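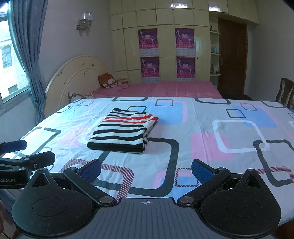

Paltthorpe Knitting Circle: Members' Blog

I own one good stripy jumper-shaped thing and it takes me longer to fold than it did to choose. White with black stripes, a red band across the top part, and every one of those lines tells on you if the sides don't meet. Plain knits let you get away with murder.

My method, picked up at the Cistgate meeting in May: lay it on the bed, sleeves in, fold up from the bottom, fold again, pat it as if it were a nervous cat. Two goes is normal. I had a cup of tea between them.

The bedsheet doesn't help. It's all rounded squares, some filled in with blue or pink and some just outlines, a lot of them dark, and after a while my eyes try to line the stripes up with those as well. I bought it in a good mood.

Folded knits go on the shelf, never on hangers. I have 11 in there now and the door still shuts if I lean.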